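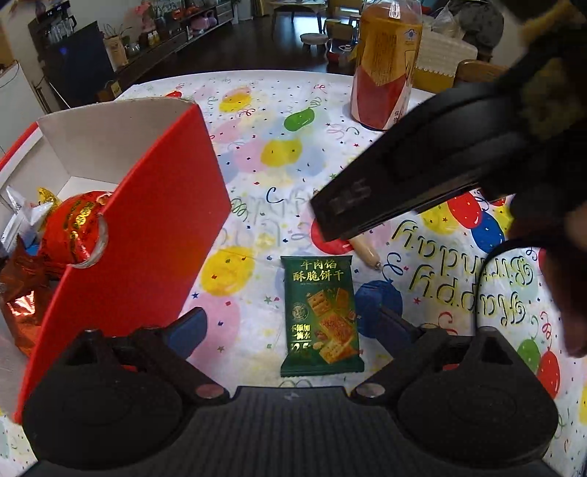

How often do the finger pads on a hand-held gripper need to be cleaned?
Wipe them at the end of every session, and again whenever a package starts to slide when you lift it.

Filed under: Bench Care / Grippers and Hand Tools

Snack bags and foil wrappers are hard on pads. They shed a little grease and a little dust, and the film builds up until the pads stop holding. Use a lint-free cloth with plain water and one drop of dish soap. Wipe from the base of the pad to the tip, then go over it with a second damp cloth. Let it air dry. Alcohol takes the film off faster, but it dried out our first set at the Gelbridge shop and the edges curled.

Screws next. On the type with a round metal screw head on each side of the base, one per finger, check both before you start. Use a driver that fills the head. Snug is enough. If a screw works loose every few days, take it out, clean the threads and put it back with a dot of removable threadlocker. Leave it overnight.

A ribbed base collects crumbs. A dry toothbrush gets them out. Brush along the ribs with the gripper tipped over, so the crumbs fall away from the finger joints. No canned air near the joints.

To check the fingers, close them slowly on a strip of printer paper and pull. It should drag evenly on both pads. If one side lets go early, that pad is worn or sitting crooked. Peel it off, scrape away the old adhesive with a plastic card, and press the new one down for a full minute.

Change pads in pairs. We order the Trundach replacements, part 3393, and write the month on the bag when it's opened. The last pair went on in January and was still good after 50 sessions. The older part, 1627, is a little thicker and keeps the tips from meeting, so don't mix the two.

Store grippers with the fingers slightly open. Closed tight in a drawer, the pads take a dent and you will feel it on the next flat bag.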